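Search the Household Encyclopedia
All entries A to Z Go

Bedspread (quilted)

By Mansa Nartey
Updated February

A quilted bedspread is a top cover for a bed, made of two layers of cloth with a thin filling in between, all of it held together by lines of stitching. It goes over the sheets and blankets and usually hangs down the sides at least a little. I've been writing the bedding entries for this encyclopedia for a while now and this is the one I was looking forward to, as I grew up under these things and still own more of them than I have beds.

What counts as one

People mix up the words quilt, coverlet, comforter and bedspread all the time, me included. A coverlet is smaller and stops around the bottom of the mattress. A comforter is fat and fluffy and meant for sleeping under. A bedspread is thin and wide, and you can sleep under it in summer, but mostly it's there to make the bed look finished. The pieced quilt, with all its little patches sewn together, has its own entry by Győző Hegedűs and I'm not going to step on it (he has strong feelings about batting!).

The printed kind is what most people picture. The top is a single piece of cloth with the pattern already on it, and the stitching goes straight over the flowers without caring where they are. Fine, close lines give a flat, slightly ribbed surface. Wider diamonds or loops puff up more and catch more lint, in my experience.

Flowers

Roses win, by a mile. Purple and lavender ones on a white ground, with bright green leaves, are a real classic of the type, and I'd say they age better than the big red cabbage roses because the room around them doesn't have to match so hard. Anjani Setiawan, who edits our textiles pages, disagrees with me on this and would like it noted that she prefers plain. Noted!

Checks go very well with a floral. A gray and white checkered blanket at the far side of the bed calms the whole thing down, and you get something warm to pull up at night.

The bed as a table

No article on bedspreads should skip what they're used for in the daytime. A made bed is the biggest flat surface in a lot of homes, so it's where the sorting happens: clean laundry, things for a suitcase, stuff going into a box. A light, printed cover is handy for this. Small pale pieces can get a bit lost on the white parts, but anything navy or brown jumps right out.

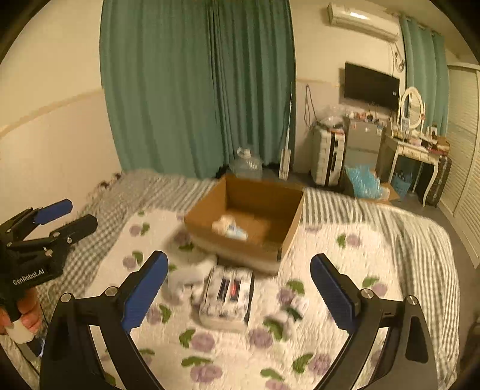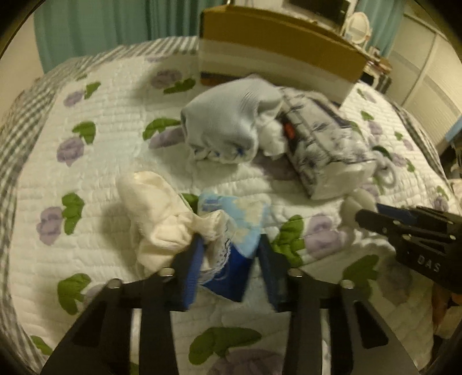 Sorting on a floral quilted bedspread: an open cardboard box in the first picture, a folded navy, grey and white patterned bundle in the second.

If you sort on the bed a lot, a few habits help. Put boxes down gently, since cardboard corners can snag a stitch line, and once one stitch goes the rest of the row likes to follow. Keep lace and knits away from anything with a zipper. I make my piles at the far edge first and work back toward myself, so I'm not leaning over a stack I just folded and dragging my sleeve through it.

Washing and drying

Cool water, gentle cycle, and nothing else in the drum. Mine holds water like you wouldn't believe, so I run the spin twice. My machine is an old Vurnel and 42 minutes on delicate does it. Shake the cover out and dry it flat over two lines if you've got the space. In the dryer, use low heat and stop halfway to turn it around, or the middle stays damp while the edges bake.

Skip the bleach, even on a white ground. The white might survive but the purple won't thank you.

Mending

Popped quilting lines are easy. Thread a needle with plain cotton, start 3 stitches back from the gap, follow the old holes and go 3 stitches past the other end. Vy Đồng showed me that, and I haven't had a repair come loose yet. Torn binding is more of a Friday evening job. Buy new bias tape and do the whole side, because a patch in the middle always shows.

Storage

Roll it or fold it in a new place each time, so you don't end up with one permanent crease across the roses. A cotton bag beats plastic.

See also: Comforter, Coverlet, Quilt (pieced), Blanket

42 shares
3 comments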